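Home | Forums | Grippers & Arms | Cameras | Log in

Losing knit fabric between the jaws, handheld pair

Henrik Kröger

We are comparing two sets of jaws on our handheld grippers before ordering for the Wamirville site. Flat cotton is fine with both. Knits are the problem. The cuff ends up between the bars instead of between the fingertips, and the wrist camera then sees a lot of frame in front of the garment. Same result with the Jullo plates and with our own. Camera exposure is locked at 400.

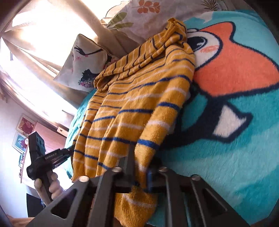

Striped sweater on the fleece blanket, cuff over the bars of the near gripper.

Has anyone solved this with pad material alone, or do I need to change the jaw shape? I have 14 garments to get through in September and would prefer not to redesign.

sutherland_bench

Pads alone will not fix it. A softer pad raises friction at the tip, but your fabric is passing the tip before you close. Shorten the approach and close earlier. If that fails, screw a thin cover over the open part of the frame. We ran over 3000 closes on knits with a cover fitted and stopped logging snags as a separate fault. Check clearance at full close first.

Also, do not compare jaws on top of fleece. It drags on the garment and you end up measuring the blanket. Use a smooth sheet for the first pass, then go back to the bed as it is.

gollura395

had the same thing, went to narrower fingers. worked ok for sleeves, worse for towels

Contact | Terms | Back to top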